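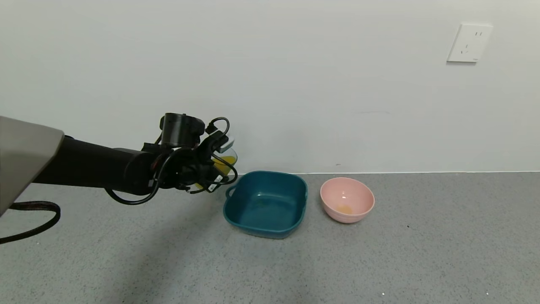 3.2 What people call a drink

I came into this study thinking the word "juice" would be the easy part, and boy was I wrong. In the Rorcombe interviews we asked people to keep a drink diary and then talk us through it, and the same word covered fresh-squeezed oranges, powder mixes, and a soda that had gone flat. Color did a lot of the work. A yellow-orange liquid in a clear cup, like the one in Figure 3, got called juice by almost everybody in our Sepúlveda group, and they said so before asking what was in it. Put the same drink in a mug and people slowed down – they wanted to smell it first.

Delia Toledo and I coded all 301 diaries by hand, which I don't recommend (my wrist still complains). We kept the diarist's own word in one column and the ingredient in another, and we left blanks blank. In 90 of the diaries the two columns disagreed at least once, mostly at breakfast. I'd love to say we saw that coming! Older diarists also wrote "ade" for anything with sugar added, a habit I grew up with myself, and I come back to it in Section 4.

Figure 3. A yellow-orange drink in a clear cup.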